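Home | Reviews | How-to | Forum | Contact

Review: the Dobson hand controller and practice rooms

9 July 2018
By Yae Hirano

I've had the Dobson on my desk for 16 days now and I keep finding excuses to go back to it. It's a hand controller for showing a robot arm what you want done: you hold it, you move, and the gripper on screen moves with you, and everything you do gets saved as a run the robot can learn from later.

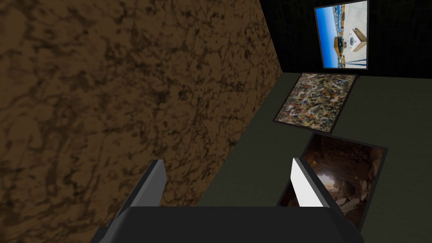
I came to it from the Verkwood, a perfectly decent two-stick box that I used for most of last year, and the difference in the first ten minutes was huge. With sticks I was always thinking about which way was which. With the Dobson I turn my wrist and the gripper turns. Squeeze the trigger and the fingers close, ease off and they open, and there's enough travel in it that you can stop halfway (lovely for thin things). My nephew picked it up cold and was saving usable runs before his tea was ready!

The practice rooms come with it and you do all your early work there, in simulation, with the view from the gripper itself. I like that view a lot. It takes getting used to, because when you tilt your hand the whole room tilts too, and on day one I felt a bit seasick. By day three I was leaning into it. The rooms are also much busier to look at than the bare grey boxes I was used to, with marbled surfaces and framed pictures, one of them a drippy splatter painting I would happily have at home. You get a proper sense of where you're heading when there's something to look at.

Saving a run is one button on the side. Press to start, press to stop, hold to bin it. I bin plenty. I set myself 66 good runs of a simple reach and close before moving on, and it took two evenings, where the Verkwood would have had me at it all week. Playback is smooth and you can trim the dithering off the front, so a slow start doesn't spoil a nice finish.

Now the grumbles. The cable is too short, full stop. I'm on an extension lead and it works fine, but at this price I shouldn't be. The hand strap is made for bigger hands than mine. The menus use tiny grey text, and "save run" sits right beside "save room", so I've now got 20 copies of the same room and no idea which one to keep. And there's no push-back in the grip, so you judge contact by eye. Magdy Abdel Rahman, who had my loan unit before me, found that harder to live with than I do. He's used to a real arm. I think for learning it's fine, but if you mostly do fiddly close work, try one first.

Mine came from Plevumora in Flumham, who let you have a go in the shop and were very patient with my questions. They tell me a longer cable is due in September. I'll be buying one the day it lands, and I'm keeping the controller too.

Related reviews
Verkwood two-stick box: one year on
Desk clamps for small arms
Five quiet foot pedals tried
Trimming your runs: a beginner's guide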